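## Useck Field Notes, digital edition

The second full-length record from Useck, released in March on Zoletus. Sold here as a download only. The LP is a separate listing and is currently out of print.

**Format:** download (FLAC, WAV, MP3 320)
**Tracks:** 11, plus 2 bonus tracks
**Label:** Zoletus
**Filed under:** ambient, tape loops, slow electronic

Useck started as a four-piece playing fairly straight guitar music and has been drifting away from that ever since. On this one the guitars are mostly gone. What you get is a lot of reed organ, tape loops that were made at half speed, and drums played with brushes or hands. Three of the tracks have singing. The rest are instrumental.

The album was recorded at Drimwood, the same room the band used for the first record, and mixed at home over the winter. The mix is quieter than most current releases. If it sounds low next to other things in your library, turn it up. It was mastered with very little limiting and we have left it that way on all three file types.

The two bonus tracks are an early version of "Chou" and a long organ piece that would not fit on the LP. They come at the end of the folder, numbered after the album tracks, so you can leave them out of a playlist easily. The album version of "Chou" is the one that has been played on the radio. The early version is slower and has no vocal. 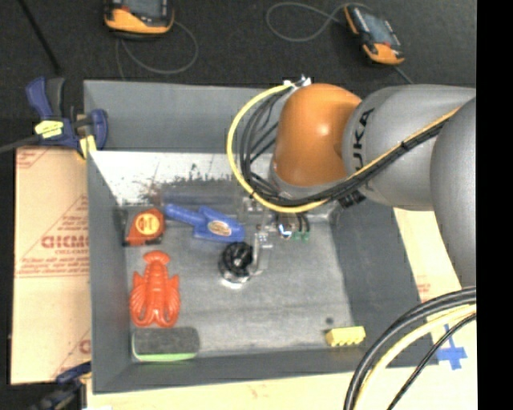 ## What you get

- All 13 tracks in the format you choose. You can download more than one format from the same order.
- A PDF booklet with lyrics and playing credits.
- Cover art as a square JPEG, already embedded in the FLAC and MP3 files. WAV files do not hold artwork reliably, so copy the JPEG into the folder if your player looks for one.

Tracks 4 and 5 run together. Most players handle this without a gap in FLAC and WAV. Some older players put a short silence between MP3s.

## Downloading

Your link arrives by email after payment. It works for 30 days and can be used as many times as you like in that time. If it runs out, write to us with your order number and we will send a new one.

The FLAC folder is the one we suggest for most people. The WAV folder is much larger and sounds the same. On a phone, the zip file may need to be opened in a files app before your music app will see it.

## Returns and problems

We can't take a download back once the link has been used. If a file is damaged or a track is missing, tell us which one and we will replace it. Unused orders can be canceled within 30 days.

Store mail is answered on Thursday. Questions that come in after that wait for the following week.

## Also from Zoletus

The first Useck album is available in the same three formats, with no bonus tracks. The LP of that record is still in stock. Orders that include both a download and an LP are charged together, and the download link is sent right away. The record ships separately in a stiff mailer.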